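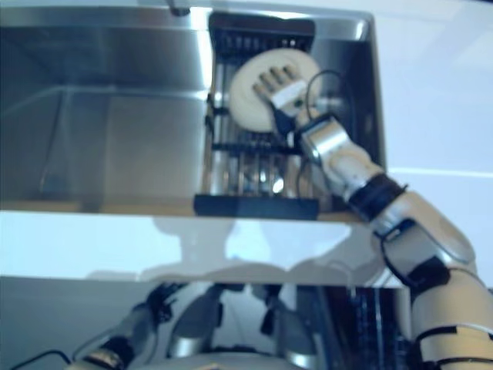
Skuson House - kitchen users' meeting
Minutes, November 21, 2023

Present: Akua Annan (chair), Amado Macaraeg (minutes), Garba Ogbonna, Adebayo Shehu
Apologies: Ikechukwu Wike

1. Last minutes
Agreed with one correction. The shelf over the kettle was put up by Garba, not Adebayo.

2. Sink and dish rack
Akua said the rack that sits inside the sink is staying. It replaced the one on the counter in April and most people prefer it. Garba finds it leaves too little room for the big pots. Agreed that pots get washed first, with the rack lifted out, and plates and cups after that.

Plates go in the rack on edge, toward the back. Bowls go at the front. Adebayo asked for the left side of the sink to be kept clear so people can fill a jug or rinse a cup. Agreed.

Dishes left in the rack overnight were discussed again. Whoever opens up in the morning will put them away, but Akua does not want this taken as permission to leave them. Garba disagreed with the morning rule and asked for that to be noted.

The rack itself needs a proper scrub. Amado to do it this week with the long brush, including under the rods.

3. Plates
The 13 extra dinner plates ordered from Garnurent have come and are in the low cupboard. Two were chipped. Adebayo has written to the shop and is waiting to hear back. The chipped ones are on top of the fridge and should not be used.

Amado asked if the old blue plates could go. No decision - Ikechukwu brought them in and should be asked.

4. Supplies
Spent since the last meeting: $252, mostly plates, dish soap and trash bags. There is some $100 left until the new year. Garba asked for no more scented soap. Akua will buy the plain kind in the large bottle.

5. Cupboard labels
Half have peeled off. Adebayo has a label maker and will redo them. The spice drawer is to be left as it is.

6. Any other business
The side door code is still 2102. It will change when the lock is replaced.
The tall stool wobbles. Garba to tighten it or take it out.

Actions
Amado - scrub rack, ask Ikechukwu about blue plates
Adebayo - chipped plates, labels
Akua - soap
Garba - stool

Next meeting to be set by email.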